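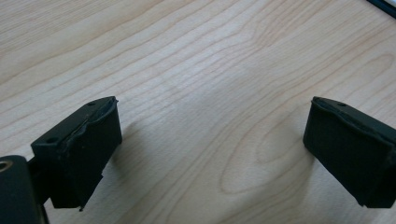

Photo: Dinesh Suvarna / Felinix

Call for participants: come and teach our grippers some everyday chores

Posted Wednesday, January 24, 2018

We are looking for people who are good with their hands, or patient with their hands, or just curious, to spend a few sessions with us at the Ondeck building showing robots how ordinary jobs get done. You don't need to know a thing about robots. Our last group had a retired piano teacher, two line cooks and a fellow who hangs wallpaper for a living, and we learned a great deal from every one of them (the wallpaper man folds a towel like you wouldn't believe!).

The work goes like this. You sit or stand at a table, take hold of a hand-held gripper with two black fingertips that open and close when you squeeze, and do a small task with it: put the lid on a jar, sort spoons, fold a washcloth, set a cup on its saucer. Then you do it again, a little differently, and again after that. In the second half of the project some of you will also try the remote control station, where you move a pair of levers and an arm across the room follows along. It feels odd for the first ten minutes and then most people get quite fond of it.

We have 42 places. Each person comes in for four sessions of two hours, with a break in the middle and coffee, tea and something to eat. We pay $400 for the full set, and if you have to stop early you will be paid for the sessions you finished. Weekday evenings and Saturday mornings are both open, so please tell us which suits you.

You should be 18 or older and able to use one hand comfortably for stretches of 20 minutes. Left-handers are very welcome, as we never seem to get enough of you. Glasses are fine. Please leave rings and bracelets at home. The gripper records your hand movements and a view of the tabletop, and we'll go over the consent form together before you start.

The project is called Zekside and it runs through August. The room is 118, on the ground floor, with a ramp at the side door and parking behind.

To sign up, call the Felinix front desk or stop by and ask for Dinesh Suvarna. Give your name, a phone number and the times you're free, and mention any task at home you'd love to hand off to a machine, because we do try to work those in.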